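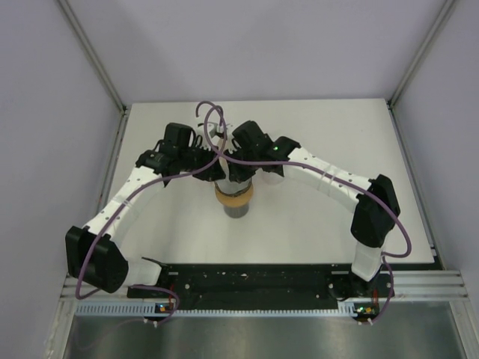
Can the Linine two-arm kit be run without the enclosure?
The kit runs on any flat, rigid top that takes the mounting plate, but the sample recordings were all made inside the enclosure and the supplied settings assume it.

Linine Bench Kit: README for the sample recordings

Contents
This package holds 92 recordings made with the Linine two-arm kit from Zarkaritz. It is supplied with the kit and may also be downloaded alone by buyers who want to check the file format before ordering. Release: July 2022.

Task
Both arms work on one small upright cylinder near the middle of the table. A recording begins with the arms at the rest pose and ends when the operator presses the stop pedal. Recordings stopped early are kept and carry the flag "short" in the index.

Hardware
Two arms on a shared black mounting plate, one gripper per arm. White links, black joint housings. Motor cables are purple and tied to the links. One circuit board per arm, fixed in front of the plate near each end. The plate sits behind an aluminum rail on a white top with gray walls at the back and sides.

Leave a free loop of cable at each gripper when re-tying. A tie pulled tight across a joint will limit wrist travel and may show up as a position error at the far end of the range. Replacement ties and cables are sold by Verschueren under the kit's part list.

Files
index.csv: one row per recording, with length, operator code and flags
joints/: commanded and measured positions for each arm, in degrees
video/: one fixed view of the workspace
calib/: zero offsets for both arms and the camera file

The longest recording has 3975 time steps. Left and right are as seen in the video. Version 1 of the index had them swapped in 4 rows; this has been corrected.

Loading
Files open with the Clellila reader, version 2 or later. Earlier versions load the video but skip the gripper column without a warning. Plain CSV tools also work for everything outside video/.

Known limits
Gripper values are motor positions. They do not measure force, and the kit has no force sensor.
Lighting was fixed for all recordings. Models trained on this set alone should be expected to do poorly under other lighting.
The cables hide part of the grippers in some video.
Joint positions and video are matched by time stamp, with an offset of up to one video frame.

Use
Free for research and in-house testing. Resale of the recordings, whole or in part, needs written permission from Zarkaritz. A second set with a different object is planned for October and will use the same folder layout.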